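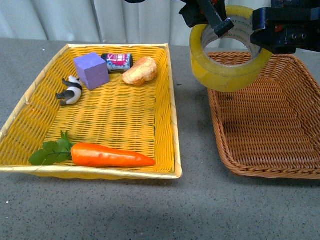

The Stululska craft basket line has now had two full quarters of your money, and I can't yet say the case for it has been made. The plan we wrote in April assumed that shops would pay more for woven storage if it came from a named workshop with a story behind it. Some do. Most of the buyers Natália Hudec spoke to wanted to know the price and how soon we could deliver. The two colors everyone argues over are the yellow weave with the pale rim and the plain brown wicker, and the argument has taken up more meeting time than it deserves. Amel, our largest stockist, has reordered both and given no preference.

Sales. We shipped 130 baskets against a plan of 2000 for the year. I know the plan was drawn up before Gajdoš dropped out as a distributor, and Vendula Murín has asked me to note that here. Fair enough. But Gajdoš had only ever promised to "look at the range," and we booked that as if it were an order. I would not do so again, and I would ask that the next budget leave out any customer who hasn't signed.

Training. Ten people started the weaving course and two are now working without supervision. Vlastimil Baláž, who teaches it, thinks the rest will get there by spring. He thought they would get there by fall, too. The course is well liked, and the feedback forms are glowing, but liking a course is a different thing from turning out a basket with square corners at a speed that pays a wage. I have asked him for a simple record of hours per finished piece. So far I have his impressions, which are cheerful.

Materials. Willow went up in price again. Eduard Bartoš found a cheaper supplier through Timuvach, and the first delivery was fine. The second had to be sorted by hand, and that ate the saving. He wants to sign for a year. My view is that we should take one more delivery before signing anything.

Website. It is live. The visitor numbers in the agency's summary look good until you see that they include our own staff. Thịnh Phan is getting a cleaned-up set, and I'd rather send you nothing than send the first version.

Spending is under budget, mainly from the empty sales post. I don't count that as good management. We advertised twice and got no one we wanted to hire.

What I'm asking for: release the next payment, but hold back the part meant for the trade fair until we have the hours record and one more signed stockist. Vendula disagrees and will write to you separately. She believes the fair is where the stockists will come from. She may be right, though last year's stand brought in a lot of business cards and one order, later canceled.

Accounts to follow with the next report.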